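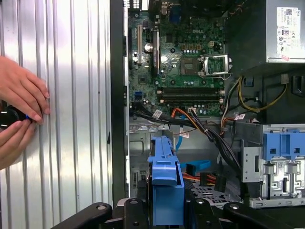 Malcolm Haworth puts the change in terms of hands. Two years ago every desktop that came into the Makov refurbishing shop was opened, stripped and sorted by one person from start to finish. Now the person opens the case and deals with the cables, and a robot arm takes the drive caddies. The shop handles 700 machines in a normal month. Staffing on the teardown line has stayed the same, but the work has been split differently.

"The caddy is a good part to give to a gripper," he said. "It's rigid, it's plastic, and there are two flat sides to hold. A ribbon cable is a bad part. It moves when you touch it, and it's never in the same position in two cases."

The line runs on a cell supplied by Nistomard, with job control in a package called Grulis that the shop already used for inventory. Each case is placed on the bench open side up. The arm's program stores a grip width and an approach angle for each chassis type. At the time of our talk, 40 chassis types had been entered. Anything else goes to the manual bench.

Entering a new type takes most of a shift. The technician guides the arm through the pick by hand, saves the positions, then repeats the pick on several cases of the same model. Bent bays are common in office returns and have to be allowed for. Haworth said the first settings were too tight and cracked latches. The grip force was lowered in November and the approach was slowed near the bay.

I asked what the technicians thought of it. Opinions differ by bench, he said. Those who did drive removal all day had sore thumbs from the latches and were glad to be rid of it. Others disliked the waiting.

"You get a case ready in less time than the arm needs to clear it. So you stand there. We changed that by giving each person two stations, and then the complaint was walking."

The stations were later moved closer together, with one shared parts rack between them. Haworth considers that the most useful change of the year, and it involved no software.

Job titles were also revised. A teardown technician at Makov is now expected to restart the cell after a fault, read the log and correct a saved position. Training for this is done in house and signed off by the shift lead. Pay was moved up one grade for those who completed it. Two people chose not to and work on the manual bench, where processors, memory and power supplies are still removed by hand.

The next part under review is the power supply. Hughes, the second site, wants it automated first because of the weight. Haworth is less sure. The screws are on the outside of the case and the cables are on the inside, so the case would have to be turned during the job.

"I'd want a fixture for that before I'd want another arm," he said. A drawing for the fixture is with the machine shop.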